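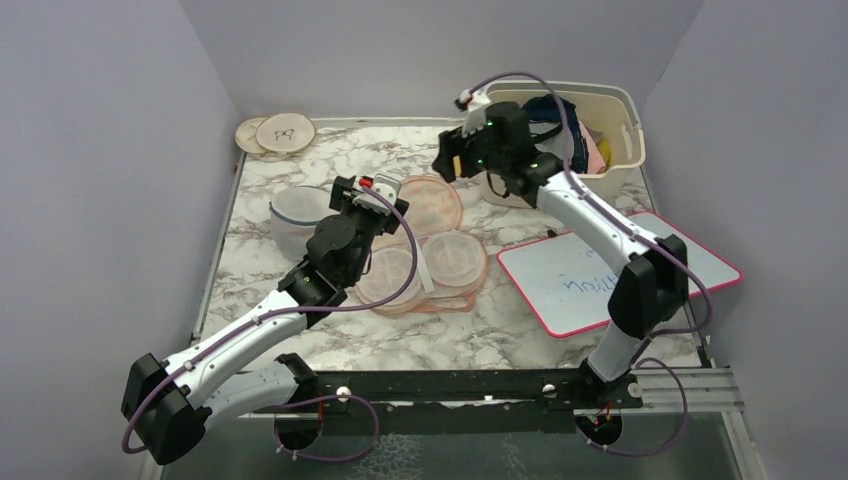

Zindham Pictures will release its heist thriller Biller in cinemas on Aug 19, 2022. The film follows a safe-maker who is hired to rob the vault she built, and opens on 383 screens across the country. Production design keeps to a few cold materials – plain grey walls and a white marble pattern with brown-grey veins are the look of the vault level throughout.

Filming began in April last year at Setwood Studios and took over 20 weeks. The score is by the Biwott Ensemble, who recorded it in 4 sessions.

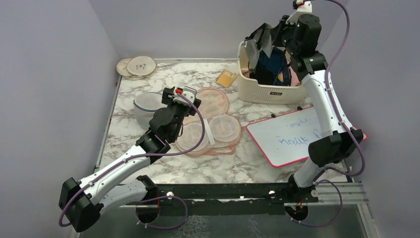
Advance tickets are on sale now at most cinemas. The soundtrack album will be out on the same day as the film. Press screenings can be booked through the Zindham press office.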